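Offices should keep paper for a few things, and they should stop apologizing for it. I have worked in the records office at Kerkthorpe for 4 years, and in that time I have been to three meetings about going paperless. Each one ended with a handout.

## What the software does well

I have no quarrel with the software. We use Jorurent for leases and Stiltine for scheduling, and both are better than what came before. When a tenant calls about a renewal date, I can find it before she finishes spelling her name. The old way was a walk down the hall and a drawer that stuck. We have more than 200 active leases, and I would not want to go back to the drawer.

My objection is to the next step, where every scrap of work has to go into a system before it counts as work. Some work is too small or too unfinished for that. If I am sorting out which of five repair requests belong to the same leak, I want them in front of me where I can move them. A screen shows me one, or a list of all of them with the useful part cut short.
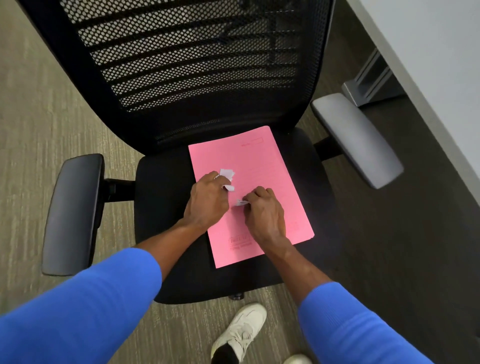 *Paper slips and a pink folder on an office chair.*

Madalena Frade, who trained me, kept a folder for every open problem. The rule was simple. If the folder was on your desk, the problem was yours. If you handed it to someone, it was theirs, and they knew it because they were holding it. When the problem was closed, the folder was emptied and used again.

Compare that with a shared inbox. A message sits there, four people have read it, and each one assumes that another is taking care of it. We had a complaint from the Brandão building go unanswered for most of November that way. The system had marked it as read, and as far as the system was concerned that was enough.

## The cost argument

The usual case against paper is cost. Managers point to toner, storage and the time spent filing. Those costs are real, but they are also easy to see, and that makes them easy to cut. The cost of software is spread out. It is in the afternoon lost to a password reset, the training session for a menu that moved, and the yearly fee that goes up a little each time. Very few offices add those up and set them beside the price of a box of folders.

There is also the question of what should be kept. A draft on paper goes in the recycling when it is done. A draft in a shared drive stays there, next to the final version, with almost the same name. Last spring I opened the drive for Room 301 and found three copies of one floor plan, all labeled as current.
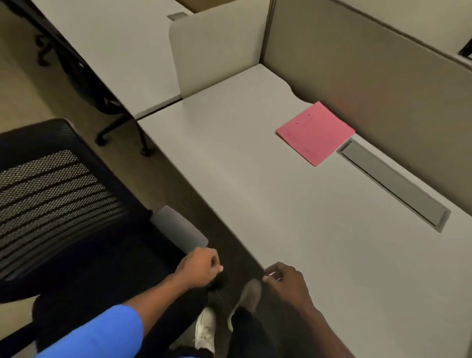
## What I would do

I would keep the final record digital and leave the working stage alone. Let people print, write in the margins and shuffle things around if that is how they think. Ask for the finished result in the system by a set day, and don't ask how it got there.

Idalina Pacheco, who runs our billing, disagrees with me on this. Her view is that a folder can't be searched when its owner is out sick, and she is right about that. My answer is a label on the front with a name and a subject, and a shelf where the open ones go at night. She thinks people will forget the shelf. Some will, and some forget to log their calls now. For the time being, her team scans everything and mine does not, and the monthly reports from both go out on the same day.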